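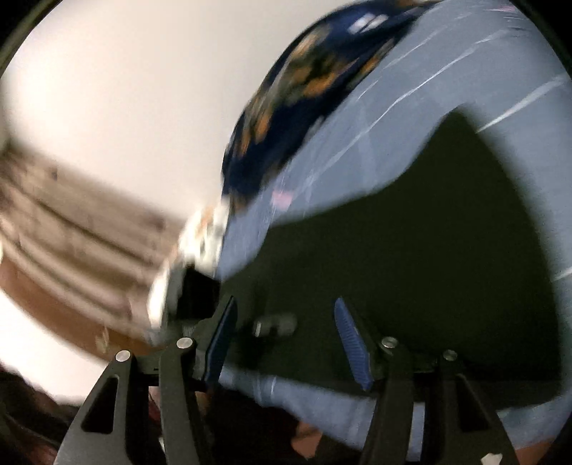

Fig. 1 - Garra de mão sobre um tecido azul claro, com imagem borrada pelo movimento.

Relatório parcial, grupo Pekudari
Wing-yan Yeh e Fathima Karunaratne
19 de setembro de 2021

Tarefa: dobrar roupa em cima da cama, ensinada à mão. A pessoa segura a garra, faz o movimento, grava. Sem teleoperação nesta fase (o joystick da Gillix atrasava demais, ficou pra depois).

Meta era 4000 demonstrações até fevereiro. Temos 3000 gravadas, 2000 aproveitadas depois da limpeza. Descartadas: movimento rápido demais, dedos fora do quadro, gravação sem inicio claro.

Problema principal = tecido escuro. O contorno some, a estimativa de pose se perde nas costuras. 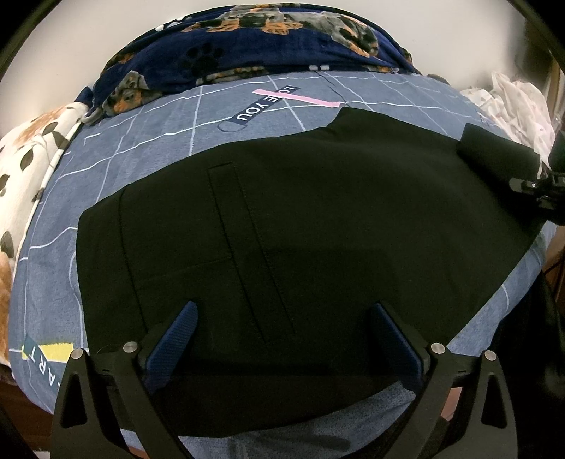
Fig. 2 - Dedos azuis encostados na borda de uma peça preta, aparentemente uma calça.

Nas peças pretas a Fathima passou a fechar a garra mais devagar. Melhorou um pouco o rastreio, falta medir direito. Estampas do lençol e da manta: ainda não sabemos se ajudam ou atrapalham, testar com lençol liso.

Treino: primeira rodada com 101 épocas (erro no script, era pra ser 100, deixamos asim). Resultado na próxima entrega.

Pendente: calibrar a abertura dos dedos, refazer a tabela de descartes, pedir mais disco ao lab Ikeda.

© Flestwood - Projetos de alunos | Contato | Voltar ao topo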